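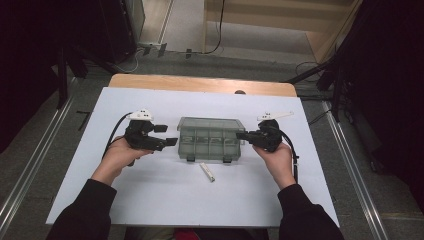 Rhiannon Watkins: I keep going back to solid-color boxes because they look tidier on the shelf, and then I spend half an evening lifting lids to find the one with the needles in it. Are the see-through ones really that much better, or do you just get used to looking at the mess?

They're better, Rhiannon! I was a solid-color person for years (matching blue, very proud of them) and I gave every one of them away. With a see-through box you can pull it halfway off the shelf, tip your head, and know. You do see the mess, yes, but you see it early, while it's still a small mess.

Clear Boxes, Clear Glass
Posted 11/06/2018

Welcome to the summer gallery. There are two subjects on this page, clear storage and clear glass. Both are things you look through, after all, and both look their best on a plain white surface.

First, the box. It's the long kind, a grayish-green translucent plastic with a clear lid, and what I love is how the divider walls show through the sides. You get that row of little rooms before you've opened anything. Mine at home are the Cudov ones, up to 14 compartments each, and I've filled them with beads, snaps, bobbins, fuses and one entire box of tiny hinges that I will absolutely use someday.

Some things I've learned from living with boxes like these:

Heavy things go at the ends if you carry the box with both hands, in the middle if you carry it with one. Hywel Voyle wrote in to say he puts all his brass screws at one end and has never had a problem, but Hywel also never moves his boxes.

Check that the walls reach the lid. A gap as thick as a fingernail is enough for seed beads to go visiting. I once sorted 1,099 of them by color and then stood the box on its side in a bag. You can guess the rest – I was finding turquoise in with the reds until the next June.

Latches matter more than the plastic. The black ones on this box are small and neat and sit on the front, and there's a white label on there as well. I'm fussy about labels: front face only, never on the lid, or you can't read them once the boxes are stacked.

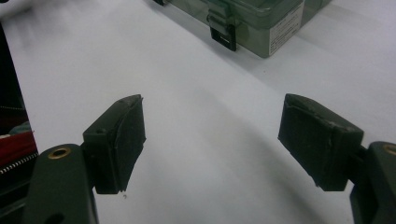
And write smaller than you think you need to. Big letters look great on day one, but you'll want to add a second word before long. "Snaps" becomes "Snaps, brass" and then "Snaps, brass, small," and by then you're writing up the side. I use a fine pencil on paper labels and go over it in ink after a month or so, when I've stopped changing my mind.

Alun Harries asked for the number I scribble on mine. It's only a running list I keep in a notebook. The hinges are 301, and no, I don't own that many boxes! The first digit is the shelf.

Now to the glass, which I could look at all day. Clear glass is never completely clear once you turn it toward you. Flat on, you see whatever is behind it, and then you catch the thick edge and there's that faint green, like looking down into a pond. Lay it over something else transparent and everything underneath goes slightly bent and tinted. Reflections come and go as you tilt it, too, so the same sheet can look bright and streaky from one chair and nearly vanish from the next.

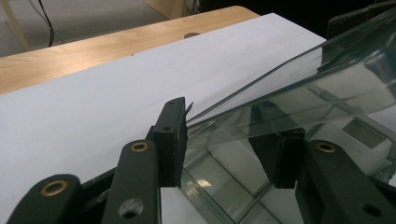

Anoma Pathirana

A tilted sheet over a transparent tray, with the long straight top edge running up to the right. I like the pale streaks best.

If you're handling glass at home, put down something white and clean first. Grit shows up on white, and grit is what scratches. Lift one edge before you lift the whole thing, get your fingers properly under it, and have the place where it's going already cleared. Osian Griffiths uses a folded Prakora cloth under the near edge and swears by it. I use an old tea towel and haven't broken anything since I started.

Next gallery will be jars – send me your favorite lids! Screw tops, clip tops, the odd cork, anything goes, and tell me what you keep in them.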